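Kundale Carpet Wear Notes

Version 2, last updated 19 February 2022

Kundale is a set of short written notes on how office and hallway carpet ages. Each record covers one carpet tile or one marked patch of broadloom. There are 1,695 records from 16 buildings.

Files

notes.csv holds one row per record
buildings.csv holds floor type, year laid and cleaning schedule
codes.txt lists the wear codes

Fields

The wear code runs from 0 (as laid) to 5 (backing showing). Pile height is in millimeters. The color field uses plain names such as gray, tan or blue, and shades are not recorded. Stains have their own column and do not change the wear code. 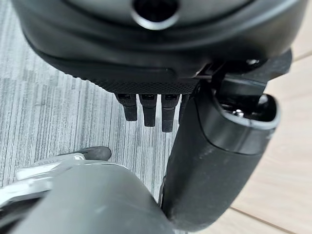

Mayuree Thongdee wrote that codes 2 and 3 are hard to tell apart on gray loop pile, and asked for them to be merged. They stay separate in this version. Anyone who wants the merged form can use the column wear_short.

Known problems

Pile height is missing for 40 records from the Indura building. Two stairwells were entered twice in version 1; the extra rows are gone. Rows above 800 use the newer stain list, so do not compare stain counts across that line.

Contact and terms

Free to use with credit to the Kundale notes. Send corrections to Gualtiero Pellegrini with the record number in the subject line.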